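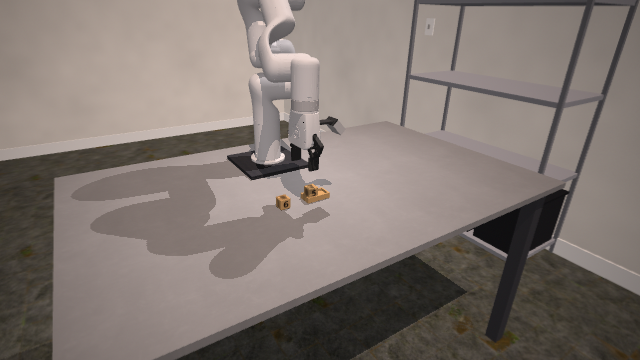 Wooden pieces on a large grey table.

WASIK HARDWARE ASKS CUSTOMERS TO FINISH THE SHELF

Survey finds 54 per cent of households own furniture they have never fully put together

July – Wasik, the family-owned hardware and home goods chain, has today released the results of its first survey into unfinished flat-pack furniture, a subject the company admits it has done a fair bit to create.

Of the 1,247 customers who filled in the survey at the till, 54 per cent said they had at least one piece of furniture at home that was missing a door, a drawer or its entire back panel. The most common explanation was "we were going to do it on the weekend". The survey did not ask which weekend.

Bookcases topped the list, followed by bedside tables and a category the company has labelled "other, leaning". A small but firm group of respondents said their furniture was finished and that the leftover screws were spares. Wasik has no spare screws in any of its kits and wishes them well.

In response, the company will run free Finish It evenings at all six of its stores through August and September. Customers can bring in whatever they can lift, along with the instructions if they still have them, and work on it at a proper bench with proper tools. Staff will lend a hand with stripped cam locks, swollen chipboard and drawers fitted upside down. They will not take sides between couples.
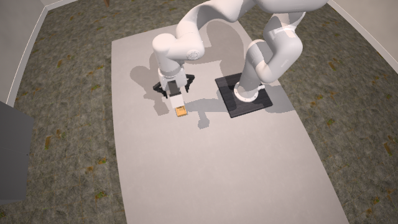 Tools and glue for the evenings are being supplied by Bridix, whose hex keys are longer than the ones in the box and noticeably kinder to the knuckles. Sessions start at 6 pm and run until the kettle is switched off.

Wasik will also reprint instructions for 84 discontinued products, among them the Gautam wardrobe, which was withdrawn after its assembly guide was found to skip from step nine to a drawing of a finished wardrobe. The new version includes the missing steps. The Pamo stool, long the store's most returned item, gets a fresh guide as well, with all of its legs now shown in the same colour and facing the same way up.

Places at the evenings are free but should be booked at the service counter of any Wasik store. Children are welcome if they are old enough to hold something steady and not comment.

Anyone who completes a piece on the night will get a ten-dollar voucher, valid on everything in store except more flat-pack furniture.

Media enquiries: Wasik press desk, weekdays from 9 am. Survey results are available on request.

ENDS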